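Religion in America Since 1800
Notes for Unit 4: Camp Meetings, Holiness People, and the Business of Getting Saved
Posted 6/29/18

Okay, a few of you asked for these to be typed up because my handwriting on the board is what it is. I've cleaned up my own lecture notes and added the bits I remembered on the walk back to my office. They don't replace the reading. The July quiz draws on both.

Where we left off

Last time we were still in the mud with the frontier revivals, and I want to back up a little before moving on. Remember that the early camp meetings grew out of something older and more sober, the Presbyterian communion season. Scottish and Ulster families had been gathering outdoors for several days of preaching before taking the Lord's Supper for generations before anyone pitched a tent in Kentucky. Cane Ridge, in August of 1801, was a communion season that got very, very big. When you read the eyewitness accounts of falling and jerking and shouting, keep in mind that a lot of those people had shown up with a communion token in their pocket. They knew the form. What surprised them was what happened inside it.

The Methodists took the camp meeting and ran with it (and the Presbyterians, who were split over the whole thing, mostly let them). Methodists already had circuit riders and quarterly meetings, so an annual outdoor gathering slid right into the calendar. By the 1820s you have manuals telling you how to lay out the grounds, where the preaching stand goes, how the seating for men and women should be divided, what time the horn blows in the morning. I love these manuals. They're so bossy! If you want a paper topic, you could do a lot worse than reading one of them closely and asking what the author is afraid of.

Two words to keep straight

Students mix these up every single time, so let me do it slowly.

Justification: being forgiven and put right with God. In the Methodist account this comes at conversion.

Sanctification: being made holy. For most Protestants it's a long process that isn't finished in this life. John Wesley taught that a believer could be brought to perfect love before death, and he was careful (some would say slippery) about what he meant by perfect. He did not mean you stop making mistakes or getting sick or forgetting people's names.

The American holiness people took Wesley's teaching and sharpened it. They started talking about entire sanctification as a second experience you could put a date on, the same way you'd date your conversion. Phoebe Palmer is the big name. Her Tuesday meetings in New York began as a women's prayer gathering and ended up drawing bishops. She taught what gets called the altar theology: you lay everything on the altar, the altar sanctifies the gift, and you believe it's done on the strength of the promise, whether or not you feel anything yet. Then you testify to it.

Stop on that last step. Testifying matters a great deal here, and it matters that women were doing it in rooms with men in them. Palmer wrote a thick book defending women's right to speak, The Promise of the Father, in 1859. She didn't argue for ordination. She argued from Pentecost, that the Spirit had been poured out on sons and daughters both, and so it was the people telling women to hush who had some explaining to do.
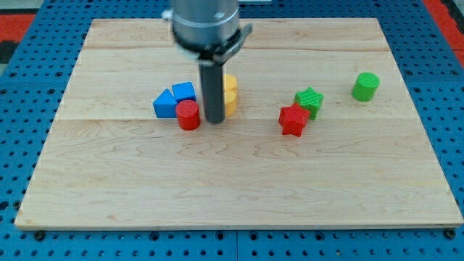
After the Civil War the camp meeting comes back with a new job. The first national holiness camp meeting was held at Vineland, New Jersey, in 1867, and the crowd there already believed. They'd come for the second blessing. Over the next few decades the tents turn into cottages, the cottages get porches and gingerbread trim, and before long you have something that looks an awful lot like a summer resort with a tabernacle in the center. Ocean Grove is the one you've probably heard of. Some of you have probably had ice cream there.

Historians argue over how to read this. One camp says the resort swallowed the revival. Respectable Methodists wanted a vacation, felt guilty about it, and found a way to have one with hymns. Another says that's too cynical, and that leisure and piety were being worked out together by people who didn't see them as enemies. I lean toward the second view, but I've been talked out of it before, usually around week six.

A small case: the Umden grounds

I passed around the packet on the Umden Camp Meeting Association, so let me put down what I said about it. It's a minor place. You won't find it in the textbook. I like it because the account books survive and the sermons don't, which flips our usual problem.

The association sold 155 lots in its first offering. Leases ran year to year and could be pulled for card playing, Sunday bathing, or "persistent levity," a phrase I would like on a mug. By the second summer 97 of those lots had a cottage or a canvas-topped frame on them. Look at who signed the leases and you'll find 73 women's names, many of them widows. Some took in boarders. If you only read the printed program, where every speaker is a Reverend Mr. Somebody, you'd never guess that women were holding up so much of the place financially.

Then there's the Gosselin Pavilion, the big open-sided building on your map. The minutes fight over it for 5 years. Was it to have a pitched floor? Could lectures on the Holy Land with lantern slides be given there, or only preaching? Should they charge at the gate on the Sabbath? (They wouldn't let trains stop on Sunday, and then they complained about the Sunday collection. Read those two entries side by side.) None of this sounds spiritual, and I want you to resist skipping it for that reason. People worked out what holiness meant to them while arguing about gate fees.

Leaving and staying

By the 1880s and 1890s, Methodist bishops are getting nervous. Holiness evangelists are turning up in towns without being asked, holding meetings, and leaving the local pastor with half a congregation that now thinks he isn't sanctified. The church pushes back. Some holiness folks stay put and grumble. Others become "come-outers" and start independent bands, missions, and eventually whole denominations. The Church of the Nazarene pulled several of these streams together in 1907 and 1908. The Salvation Army had arrived from England in 1880 and shared a good deal of the same teaching.

And of course some of the come-outers become Pentecostals, which is Unit 5. The hinge is a question about evidence. If there's a baptism of the Holy Spirit, how do you know you've had it? Palmer said you know by the promise. In Topeka in 1901, and then at Azusa Street in Los Angeles from 1906, people began saying you know by speaking in tongues. Plenty of holiness people were horrified. The fights between the two groups are some of the nastiest in the whole period, and you'll notice they're nasty in the way that cousins are nasty.

Please don't write in your papers that holiness "turned into" Pentecostalism. Some of it did. A lot of it didn't, and those folks have descendants who will be annoyed with you. Also, we haven't said nearly enough yet about Black holiness congregations, many of which came out of Baptist as well as Methodist churches. I'm giving that most of the next session.

Reading for next time

Finish chapter 6 and the two Palmer excerpts in the packet. If you're pressed for time, read the shorter one twice.

The Trumo diary is on reserve at the library desk. It's the one kept by the cottage owner who attends every service and mostly writes down what she had for supper. Look for the three entries where she mentions her own testimony, and notice how little she says.

For the discussion post, pick one of these:

Why would someone want to be able to put a date on becoming holy? What would it do for them on an ordinary morning in February?

The Umden association allowed women to lease lots but not to sit on the board. Find a place in the minutes where you think that arrangement is under strain.

Compare Palmer's use of Acts 2 with one of the tongues testimonies in the packet. Are they reading the same chapter?

A few hundred words is plenty. Post on Zunivard before class, and please paste your text into the box, because half the attachments won't open on my end. If Zunivard is down again, email me and I'll put it up for you. Bring the packet, including the map. We'll need the map.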